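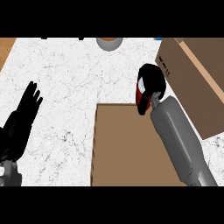 What did we go to the Baird open day to find out?
How much of a packing job a two-armed robot can be trusted with, and how much of it still belongs to the person at the keyboard.

Project report, Automation in the Workplace unit
Submitted Aug 3, 2019

Our group chose the Kadatov lab at Baird for our site visit, mainly for its bus stop. The demonstration was of Sivelero, a packing program they run in simulation before it gets near any real hardware. We had pictured sparks. We got a marble countertop on a monitor, with cardboard boxes on it and a gripper holding a black and red thing over the open one.

The two arms don't match. The left one ends in a black hand with proper fingers, the right in a small gripper. Our host said the mix was deliberate, then changed the subject to morning tea.

We were allowed to watch 6 runs and to drive 3 of them ourselves. Driving is harder than it looks — the view from above tells you very little about height, and our first object spent a long time hovering. The staff were polite about it.

According to the handout, each new task gets 1000 simulated attempts before anyone books time on the real arms. The last batch had a success rate of 61 per cent, a mark our group would be glad to get for this report.

Limitations: we saw one task, in one colour of box. We also forgot to ask what Cloromia was, although it was printed on all the lanyards. We've emailed, and will add the reply to the appendix if it comes before the November presentation.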